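Can a robot do the chores yet? Questions we keep getting

Last revised 2022-10-04

Should I hold off hiring a cleaner and wait for a robot?

No. If your bathroom needs cleaning this month, pay a person. Anyone who tells you a general household robot is one January away has been saying so for a good many Januarys.

But I've seen a video of one doing it.

So have I. Ask how many tries it took, whether someone was steering it from the next room, and whether the clip was sped up. If the seller can't answer all of that in plain words, you haven't learned much.

What's the hard part of wiping a sink?

The cloth, mostly. A cup keeps its shape when you pick it up. A cloth bunches and folds under itself, and the part doing the wiping is often hidden from whatever is doing the looking. Then there's pressure – too light and the toothpaste stays put, too heavy and you're shoving at the tap. A ten-year-old sorts this out by feel.

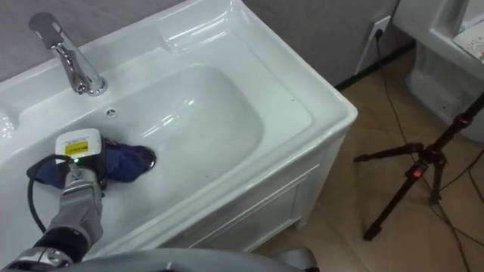
Same bathroom, same job: one cloth, one basin.

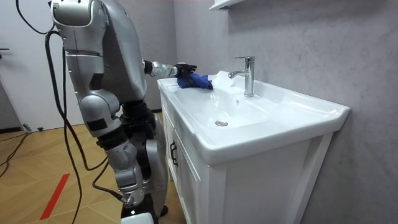

Wiping is also only part of the chore. Somebody has to move the toothbrushes, rinse the cloth, wring it out, notice the hair in the drain and decide when the thing is clean enough. I'd want to see all of that in one go before I used the word "cleaning".

Does it need legs?

I doubt it. Kalevi Tikkanen at Honkanen argues that homes are built for people, so the machine should be shaped like one. Fair enough for stairs. Most bathrooms I've cleaned were on one floor, and I'd trade the legs for a better sense of touch.

Are things any further along on the shop floor?

Yes, where the part and the place stay the same. The packing line at Mudau ran 2409 cartons through one arm in a shift and a person had to step in 34 times. That's decent, and I'd still call it a job for an arm plus a person. Ask the same arm to wipe down the bench afterward and you're back to the cloth problem.

What about the Birnness price list?

We asked for a price on a home unit and were told $1856 a month, with a minimum of two years. Power and repairs were "to be discussed". Do the math against a cleaner who comes every second week and brings her own bucket.

What would change your mind?

A stranger's bathroom, picked by the stranger, with the usual clutter on the counter. No one at the controls, full speed, start to finish, then the same again the next day. Grodness has promised us a test on those terms. We have not been given a day for it.

Can I send in a claim for you to look at?

Please do. Include the whole video if there is one, and who made it. Short clips set to music go to the bottom of the pile.

Contact us | Copyright 2022, all rights reserved | Back to top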